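We use cookies to remember your settings and to count visits to course pages. Accept / Manage settings

Travel Writing and Tourism Practice
Handout 6: Reading and writing the rail journey

Bring this to the tutorial along with the Skjelbred extract from the reader. Most of you will have finished the extract by now. If you haven't, read as far as the border crossing and skip the appendix on fares.

1. The set route

We are using the overnight line from Skjelbred to Zollon as our shared example. It covers 548 kilometres, with 17 stops, and the timetable in the reader gives the stopping pattern. The old route was 532 kilometres. The difference is the loop built to serve Tikier, and several of the older travel accounts were written before the loop existed. Check which version a writer is describing before you quote a distance or a travelling time.

2. Where does the journey start?

Sølve Ekström begins on the platform, with his bag already packed and his ticket in his coat. Torunn Sjöberg begins three weeks earlier at her kitchen table, trying to book a sleeper berth. Both are reasonable choices. Ekström gets to the train in one paragraph but has to go back later and explain why he is travelling at all. Sjöberg has the reason in place early, and some readers will have given up before she boards.

In your own draft, mark the sentence where the traveller first moves. If it falls after the first page, be ready to say what the reader has been given in the meantime.

3. Other passengers

Evdokia Vlachopoulos shares a compartment for almost the whole trip and gives her companion two lines of speech. We learn more from what he eats and when he sleeps. Compare Jonatan Nordin, who reports long conversations word for word and admits in his preface that he kept no notes. Consider how far you trust him, and whether the admission helps.

If you write about a real person you met while travelling, change the name and any detail that would let a neighbour recognise them. This applies to assessed work and to anything you post on the class blog.

4. Night sections

Not much can be seen from a train at two in the morning, and weaker drafts fill the gap with dreams. Better material is usually close at hand – station announcements, the colour of the corridor light, the sound of a door. Sjöberg's chapter on the stop at Malluline is four pages long and takes place entirely inside the carriage.

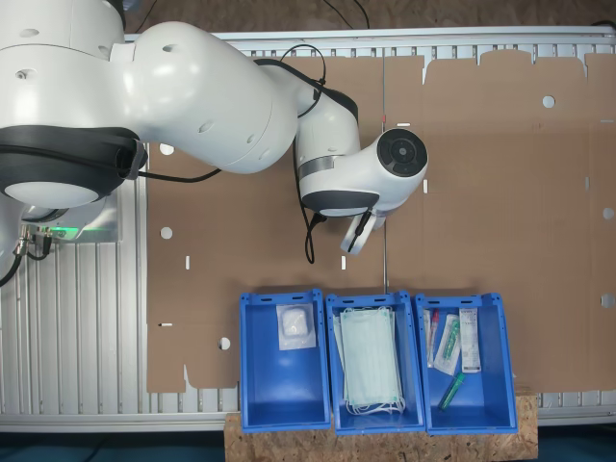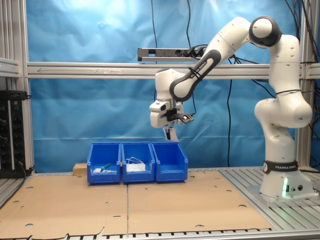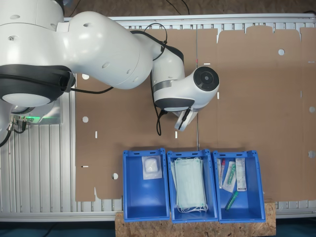
5. Practical information

Magazine pieces normally end with a box giving fares, booking details and the best season to go. Keep it separate from the story. Prices should be given in the local currency with the Canadian dollar amount in brackets, and you should state the month you checked them. Fares on this line change in February, so older figures in the reader are there for practice only.

6. For the tutorial

Write one page, double spaced, about a trip of under an hour that you take often. A bus to campus is fine. Use no place names in the first paragraph. Sølve Tveit will take the second half of the session and will ask a few people to read aloud.

Drafts can be handed in on paper or uploaded before 5 p.m. the day before your group meets.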